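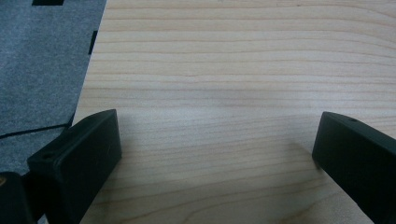
The Grumbridge hand tool was designed and assembled by two second-year students, Branislav Vávra and Boris Kopecký, in the shared workshop at Stumell. The module required a working two-finger gripper that could be carried by hand and later fitted to the Naylor bench arm without changes to the fingers. Early drafts used curved fingertips, which closed unevenly and were difficult to measure. The final pair are plain black blocks with flat inner faces, each with a small round hole in its upper surface, and all opening trials were carried out over the pale wooden table. The motor was supplied by Sikik and was mounted in June.

Method

The fingers were closed from fully open to contact, held for 12 seconds and opened again. Current was recorded throughout. The supply limit was set at 3000 milliamps and was not altered between trials. A complete run consisted of 560 cycles, after which both fingers were removed, cleaned and refitted by the same student. Spacing was checked with callipers before and after each run.

Results

The highest current recorded was 2530 milliamps, during the second run, when the left finger had been refitted slightly out of line. The fault was corrected with a thin washer. Later runs remained well below this value. Wear on the inner faces was light and was confined to the lower corners.
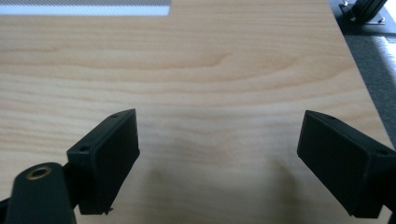

Why was a single motor used to drive both fingers?

A single motor keeps the two fingers moving together through one pair of gears, so they meet at the centre line without separate control. It also reduced the weight carried in the hand.

Further work

The gear cover should be redrawn so that it can be removed without first taking off the fingers. At present this job takes over an hour. Soft pads for the inner faces were drawn up by Boris Kopecký but were not made in time for assessment. The drawings have been left in the project folder at Stumell, together with the current logs for each run.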